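About Us

Hi, I'm Gladys Usuga, and I run Clusside with my friend Dexter Maglaya. We're a small workshop and supply room in Gellville, and what we mostly do is tubes. Slim ones, fat ones, white ones, clear ones, and all the tape, plugs and end caps that go with them. People laugh when I tell them that at parties, and then they call me a month later needing one!

It started with kites. I was teaching an after-school craft class and could never find decent light tubing for the spars, so I bought a huge box of the stuff and split it up on my kitchen table. The other teachers wanted some, then the model rocket club wanted some, and before long I couldn't eat dinner at that table anymore. Dexter had half a garage he wasn't using (he says he was using it, but I saw it). We moved the boxes over, put up shelves, and opened the doors on 02/10/2021 with a coffee pot and a sign my niece painted.

These days we have a real address, behind the Dambrauskienė bakery, so you'll smell us before you find us - or smell them, anyway. There are 2 of us full time and four more who come in when school supply season gets crazy. Our catalog is up to 451 items, which sounds like a lot until you see how many of them are the same tube in a different length.
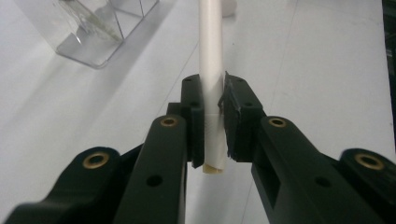 Dexter is the tape person. He'll talk your ear off about how many turns to put on a joint and which tapes go yellow in a sunny window, and if you bring in something that's split or wobbly he'll usually want to have a go at it right there at the counter. I'm more on the cutting and ordering side. I also answer the phone, so if you get somebody who's chewing, sorry, that's me and it's probably a bun from next door.

We cut to length while you wait, and we're happy to sell you just one of something. Teachers can run a tab through the end of the semester. We also put together our own class kit, the Flukent, with enough tubing, tape and plugs for a whole room of kids to build a windmill or a marble run. It has been to over two dozen classrooms now, and a few of them sent back drawings that are taped up by the register.

Every September we do an open workshop day with a table of offcuts out front, and you can fill a bag for whatever you feel like putting in the jar. Bring the kids, bring your broken tent poles, bring measurements if you have them. Parking is in the back, past the bakery's delivery door - please leave that one clear before noon.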